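Home | Kitchen | Storage | Gallery | Links | Contact

The big box sort-out — gallery

September 4, 2023 — posted by Cestska

Quick one today, no time for a proper write up. Been sorting the kitchen cupboards since May, on and off. Mostly off. Finally got the plastic boxes down from the top shelf, wiped over and put into sizes. Several of you asked what we use for flour, rice and the dry noodles, so have a look through.

Biggest first. Needed somthing for all the packets that fall over — pasta, lentils, the Udon we buy in bulk. Wanted cloudy plastic, not clear, so the cupboard doesn't look like a shop shelf. Paid 230 for the set, incl. delivery.
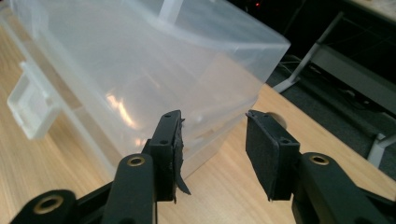
Big frosted box on the table. White clip at the side, ridges near the rim.

Light wood table, same one as in the bread gallery. You can just make out the grain through the plastic. Good for seeing if there's anything left inside without opening up — labels still a good idea though, flour and icing sugar look the same to me at six in the morning.

Few notes before I dash:

Cupboard shelf is 95 cm wide. Measure yours first!! I didn't, the first lot went back.

Kekana do a similar box, a bit shorter. Flavero ones stack better but the lids are a pain to wash.

Warm water and washing up liquid, dry it properly, lid off overnight. No scourers — they scratch.

Spice jars and the drawer under the oven still to do. More when I get a minute, and the shelf measurments if anyone wants them.

Contact | © Cestska 2023 | Back to top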